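# Hand-held gripper demos for folding clothes: how messy should the room be?

**posted by flindeck_beginner**

Hi all! I'm putting together a set of laundry demos with a hand-held gripper (the kind with the camera right on it, no robot arm in the room) and I've got 46 good ones so far. The goal is 200 before the end of July. The task is simple enough: pick up one piece of clothing, lay it flat, fold it, set it aside.

My trouble is the room. I started at a bare table and the policy did fine at that table and fell apart everywhere else. So now I record in real bedrooms, and I can't decide how much to tidy first. Do I clear the other clothes away? Do I care about patterned fabric on top of patterned fabric? And does it matter if a person shows up in the view? I'm using Zerken to sort the clips, if that changes anything.

**trakari_nights**

Leave the mess! I cleaned up for my first 251 demos and I regret pretty much every one of them. My model learned that cloth is the only colorful thing in the world, and the first time it met a printed bedspread it tried to grab the bed. Busy rooms are what you want, as long as the thing you're picking up is clear to you and you come at it the same way you would on a normal day.

A room like this one is about the level I go for now, with clothes hanging at the wall, a printed bundle by the fingers and a big blue paisley bedspread off to the side: 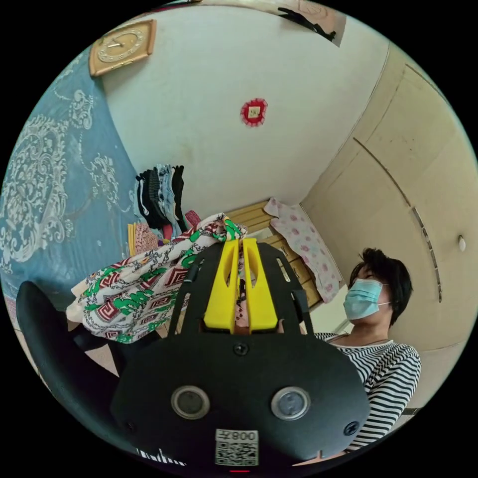

## What I check before I hit record

- Both fingertips show, with the gap between them in view. If your sleeve or a strap covers them, fix that first.
- The target is within easy reach. Long walks across the room make for long, boring clips that you'll end up trimming.
- The light is on and stays on. I lost a whole evening to a cloud going past the window every few minutes.
- I know which piece I'm picking up and where it's going. Dithering gets learned too (ask me how I know).

On people: mine are in plenty of clips. I ask before I record, and I take out any clip that somebody isn't happy with. For training it hasn't hurt me at all, though I do try to mix it up so it's not the same person in the same spot each time.

One more thing, do a slow look around the room at the start of each session. My mapping step gets lost much less when it has had a good view of the corners and the furniture. Plain walls are awful for it, so a clock or a calendar up there is your friend.

**hijazi_user**

more data. i have 700 and it still drops socks

**loose_threads**

Mostly agree with the long answer, but I'd keep a small clean set too. When something breaks, I like being able to train on just the easy stuff and see if the problem goes away. I set aside roughly one room's worth and never touch it.

Also, Zerken lets you tag clips by room. Do it now while you only have a few, because going back through them later is miserable. I hold out one whole room for testing and don't train on anything from it. If you split clip by clip instead, your test score will look great and you'll be right back where you were with the bare table.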